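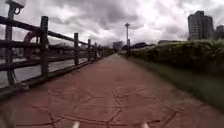 Tahira Dogar nous demande si elle peut rejoindre le championnat de pronostics en cours de saison sans finir bonne dernière, et elle ajoute que son beau-frère lui a juré que non. Nous avons reçu plusieurs messages du même genre depuis la reprise du hockey, alors nous avons repris cette page de fond en comble, en commençant par elle.

Foire aux questions du championnat de pronostics Lalgate

Par Noreen Jatoi, 20 octobre 2026

Peut-on vraiment s'inscrire en retard ?

Mais oui, et vous êtes même les bienvenus ! Le classement général tient compte de toute la saison, c'est vrai, mais il existe aussi un classement mensuel qui repart de zéro le premier de chaque mois. Tahira peut donc s'inscrire ce soir, se faire la main tranquillement jusqu'à la fin d'octobre, puis partir à égalité avec tout le monde. Et pour le général, chaque nouvel inscrit reçoit un capital de départ de 50 points, quelle que soit la date -- ce qui ne rattrape pas tout, mais console un peu.

Est-ce qu'on joue de l'argent ?

Non, pas un centime. On nous pose la question presque chaque semaine, et je comprends pourquoi, puisque nous parlons de cotes et de mises à longueur de page. Les mises se font uniquement en points, les points ne s'achètent pas et ne se revendent pas. Le vainqueur de la saison repart avec la coupe Ghauri, une assez jolie chose qu'il doit nous rendre l'année suivante (polie, si possible).

Comment sont fixées les cotes ?

C'est Esko Heinonen qui s'en charge, le matin de chaque journée de matchs. Il regarde les dernières rencontres, les blessés, les gardiens annoncés, et il en tire une cote pour la victoire à domicile, une pour la victoire à l'extérieur et une pour la prolongation. Elles ne bougent plus ensuite, même si un gardien titulaire se blesse à l'échauffement. On nous l'a reproché, et je veux bien en discuter encore, mais des cotes qui changent toute la journée avantageraient surtout ceux qui peuvent rester devant leur écran.

Combien de points puis-je miser ?

De un à 20 points par match, avec un maximum de 12 matchs par semaine. Si vous misez 10 points sur une équipe cotée à 3 et qu'elle gagne, vous en récupérez 30, mise comprise. Si elle perd, vos 10 points s'envolent. Je vous conseille de commencer petit, le temps de prendre vos repères... mais je sais bien que personne ne m'écoute le soir d'un derby.

Que se passe-t-il si je tombe à zéro ?

Cela arrive, y compris aux meilleurs d'entre nous. Vous restez inscrit, et cinq points vous sont versés le lundi suivant pour repartir. Ce coup de pouce n'est accordé que deux fois dans la saison. Après cela, il faut attendre le prochain classement mensuel.

Et si un match est reporté ?

La mise vous est rendue dès que le report est officiel. Lorsque le match est interrompu puis repris un autre jour, en revanche, le pronostic tient toujours et nous attendons le résultat final.

La prolongation compte-t-elle comme une victoire ?

Pas pour nous ! Dès qu'un match est à égalité au bout du temps réglementaire, seul le pronostic « prolongation » est gagnant, peu importe l'équipe qui marque ensuite ou l'issue des tirs au but. C'est de loin la règle qui nous vaut le plus de courrier, alors relisez-la une fois encore avant de valider.

Combien êtes-vous à jouer ?

Environ 800 cette saison, des mordus qui connaissent chaque quatrième trio et des gens qui choisissent selon la couleur du maillot. Les seconds s'en sortent très honorablement, soit dit en passant.

J'ai oublié mon mot de passe, ou je veux changer de pseudonyme. À qui écrire ?

Pour le mot de passe, le lien de la page de connexion suffit -- pensez à regarder dans les courriers indésirables. Pour le pseudonyme, écrivez à Iqra Hayat par le formulaire de contact, en indiquant l'ancien et le nouveau. Un seul changement est possible par saison, et il est affiché au classement le lendemain.

Dernière mise à jour : octobre, après la reprise du championnat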